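Home | Workshop | Makes | Gallery | About | Contact

Shapes on a board: the block set in progress

Hello again! It's been quiet on here since January, mostly down to me having a cold shed and no willpower, but the block set has finally got far enough to show you.
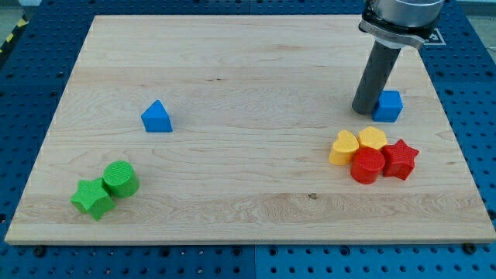
I'd been going back and forth over what to use as a base, and in the end I went for a nice pale piece of wood and left it plain. No varnish, no painted outlines, nothing. I love the wavy grain, and it lets the colours do the shouting – blue, green, yellow and red, same as the bricks I had when I was small.

The blue pegboard top is my favourite thing in the whole workshop (sorry, bandsaw). I picked up the panels second-hand from Prudton for 123 quid, which felt like a lot on the day and now feels like a bargain. Everything can be bolted down wherever you fancy.

A few of you asked about the ridges on the blocks. You can see them best on top of the green cylinder and the red star. I did try sanding an early batch smooth, and they looked lovely but slid out of your fingers like soap! So the ribbed finish stays. It's good to run a thumbnail over, too.

The star took me ages. My first drawing had points so thin that they snapped if you looked at them, and Gaëtan Vasseur very kindly redrew it for me over a long lunch and a lot of bread. He wants a crescent next. I've said maybe.

Filament came from Vitska, roughly 2000 grams of it across the four colours, and I've still got a fair bit of the yellow left over. If anybody near Pakzad wants it for a project, shout and I'll drop it round.

Still to do: a drawstring bag to keep them in (I've got the cotton, I just need to be brave with the sewing machine) and a second board a touch smaller, for taking to my sister's.

Posted 4/16/21

Recent galleries
Trurkari market stall, before and after the rain
Mending the blue stool
Buttons, all 358 of them
A shelf for the paint tins
Gaëtan's spoon rack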